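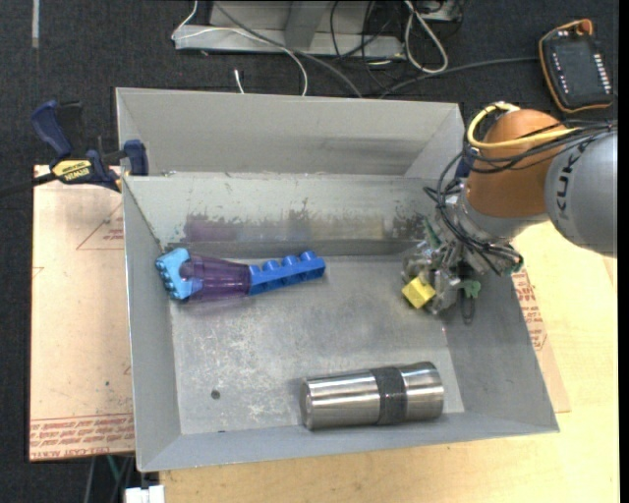 Prakash thinks the bin should be thrown out and a new one bought before March, and he said so twice this morning before I had my coat off. His point, as far as I can give it fairly, is that we spend more time grumbling at the old thing than using it, and that a coat of paint over that much wear will only come away again. I promised I would write his opinion down first, and now I have, so he can stop leaving notes on my stool.

20/02/2022, bin and contents, general upkeep. Nadège Lecomte writing.

I am going to take my time over this one, as it has been a long while since anyone wrote a proper entry on the bin and there are things in my head that ought to be on paper. Benoît, you will want the part on cleaning, which is further down. Lucienne, yours is the bit on the blocks.

First, the metal. I still like this bin. It is big and open, and the sloping walls mean that whatever you put in slides down to the floor in the end, where you can get at it. The far wall is the sorry part. The upper panel is smooth and gray and could pass for respectable, but the lower one is worn pale, and along the bottom of it the paint has chipped back to ragged edges with patches of color between, purple to the left and a dull yellowish tan right of the middle. There is a dark scraped area too, near the right end. I ran my thumb over the chips (gloves on, Ayantu, I heard you) and a few flakes lifted without any trouble at all. The ones that lifted I took off. The rest I left alone for today.

I tried the Flukesora paste on a patch of the far wall no bigger than my palm, to see whether it would take the tint out without taking more paint. It smells like a dentist's office and it goes on very nicely, but I had to rub far harder than the tin led me to believe, and when I wiped it away I couldn't have sworn to any difference. Benoît, you were the one who swore by it for the sink. Was that the same tin? It has gone a bit grainy at the bottom and I wonder if it wants stirring or simply wants retiring.

The floor of the bin is another matter and I would ask everyone to leave it be. It's scratched, dull metal, with a mottled area of whitish scuffs over the lower left and a small dark round spot in among them. I had a go at the spot with a fingernail and then with a damp cloth and got nowhere with either. Could be a pit, could be a stain, and I am not going to lose an afternoon to it. What I don't want is for somebody kind to come along with the wire brush and leave us with one bright patch and the rest dull. Soft cloth, warm water, a drop of dish soap, dry it after. My grandmother looked after a roasting tin that way for most of her life and it was still going when she wasn't.

Now the contents, which is where I did most of my dithering.

The stainless tumbler with the dark gray textured band is staying in the set. I was ready to argue for it and then found that no one wanted to argue back, which took the wind out of me a little. It's a handsome thing. The brushed metal picks up the light in long bright streaks on both sides of the band, and when it lies on its side it looks at home in the bin. I took it out afterward and washed it by hand. Please don't put it through the dishwasher in the kitchen. I did that with the one I have at home and the band went tacky and picked up every crumb in the drawer.

The translucent purple cup is the one I would worry over. The facets down its sides are lovely to hold but they gather a gray film in the creases, and you only notice once you hold it up to the window. I used a soft toothbrush and went down each facet from the wide end to the narrow end, and that did it, though it was slow work and I had to listen to Prakash whistle. I'd like us to have a spare cup put by. Ayantu says Lellitz still sells them, and that the purple is the same purple, but she was going by memory, so would somebody hold ours against one before ordering a whole sleeve?

Lucienne, your blocks. The light blue one and the long medium-blue one had ended up in a row with the cup lying between them, studs at one end and the long block tipping up a little at the other, and I must say it looked so much like something a child would build that I left it there while I drank my tea. The long block is the fussier of the two to clean. The studs along the top wipe over in no time, but the hollows along the lower side collect grit, and paint crumbs too, I should think, with that wall shedding the way it does. I tapped it out over newspaper and went into each hollow with a cotton swab. Then I did the light blue one so it wouldn't feel left out. If you have a better way, write it here under mine. I used up the last of the swabs and have put them on the shopping list, next to the tea.

Storage. For the time being everything small goes into the Feyisa tray on the second shelf, lid on, and the tumbler stands next to it because it makes the lid sit crooked if you try to squeeze it in. I know the lid sits crooked anyway. I have asked for another tray and been told to wait until March like everybody else.

On the paint, then, and back to Prakash. I rang Clurnano to ask what they'd suggest for metal that gets knocked this often, and had a very pleasant talk with a man who wanted to know a good deal more about our bin than I could tell him. His advice was to get the loose paint off, rub the edges down so that they don't catch, degrease it properly, and only then think about a coat. He'd do 3 thin ones, with a night between each, and he would not bother with the floor at all. He also said that their smallest can would be far more than we need. I asked whether he could send a sample and he said he would see.

So my vote is to try it. If the coats lift by the end of March I will carry the bin out to the skip with Prakash myself, and buy him lunch on the way back.

Left to do: sand the ragged edges on the far wall (mine, with the mask). Ask Ayantu for the order page for the cup. Find out from Benoît how old the paste is. Spread newspaper before anyone starts on the chips, as I didn't until halfway through and was sweeping up flakes well past lunch.

Added later, same day. Benoît says the paste he used on the sink was a different one and that he has never opened this tin in his life. It's on the windowsill if anybody wants to claim it.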